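4.2 Comparing the two grippers on cloth

Rigid parts told us very little about which gripper to keep, so we moved to fabric, and this is where the comparison became fun. We ran 1033 grasps in total with the same arm and the same controller, 507 of them with the Flerkura fingers and the rest with the Cendeck pair. Each grasp was given up to 200 newtons of commanded closing force, although most runs stayed far below that limit.

Cloth is a wonderful test because it punishes small mistakes right away. A finger that comes in a little too high grabs a single layer, and one that comes in too low pushes the whole pile along the table. We scored a grasp as good only if the cloth stayed held through the full lift, and we logged the wrist camera all the way through. The wrist view turned out to be far more useful than the overhead view (Section 3.3), which loses sight of the fingertips as soon as they go under a fold. Figure 6 shows wrist views with two kinds of fabric.
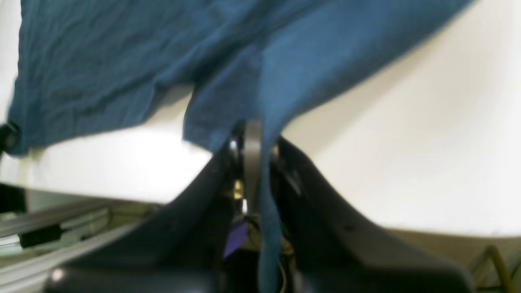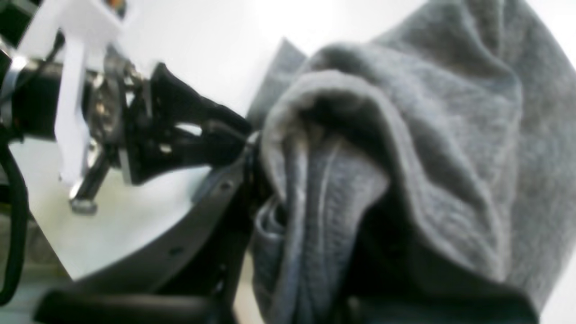
Figure 6. Wrist camera views during the cloth trials. Top: blue fabric gathered between the fingers. Bottom: a finger reaching into the folds of a bunched gray towel.

Heledd Rosser, reading an early draft, objected that closing force and finger shape had been changed together in too many of the runs, and that "a softer pad on the same finger would tell you more than a second gripper." She also asked for the failed lifts to be reported by fabric, with thick and thin cloth kept apart, before any ranking of the two pairs was printed.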